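Table Log: Echeverri Place, June

Second session on the tabletop. Started at 14:00 after the window side had gone into shade, which makes the surface easier to read. Wiped down with a barely damp cotton cloth, then a dry one, both with the grain. Left it 15 minutes before touching anything else.

The old ring near the window end is gone. That was the one left by a bottle of Cutex remover last winter, and it took two passes with fine pad and a thin coat of Renano to level the sheen. I had expected a third. The repaired patch still feels slightly slicker than the rest under a fingertip — a difference in wax build, I think, and it should even out after the next full coat.

Measured the overhang again while I was down there. It is 18 millimeters on the long side and a little less on the short side, so the top has shifted on its base. Loosened the two brackets, pushed it square, retightened. No change in the wobble. The wobble is in the floor.

Tried the Prirnham felt pads under the legs. Too thick. Cut one in half with a craft knife and it compressed unevenly, so they all came off again. Cork next time.
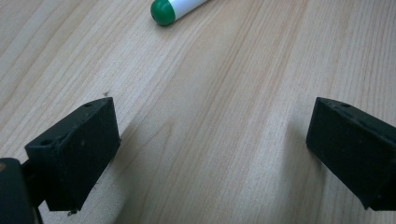 Finish check, low angle, lamp off. I wanted an even reflection with no dull islands in it. The light lies across the middle in a wide diagonal band, the grain shows cleanly through it, and the only marks I can find are a couple of tiny specks. The green-capped marker is still out on the wood and should go back in the drawer before the next coat. Toward the darker part the color goes to a warm tan, so I will judge the tone again by morning light before deciding on any more wax.

Remaining: underside of the front rail, one coat, no buffing. Rags to be dried flat outside before they go in the bin. Order cork.

Recent entries
Drawer runners, second attempt
Shellac or wax on the shelf ends
Chair rung, reglued
Sharpening the small scraper

Contact | Copyright Table Log | Back to top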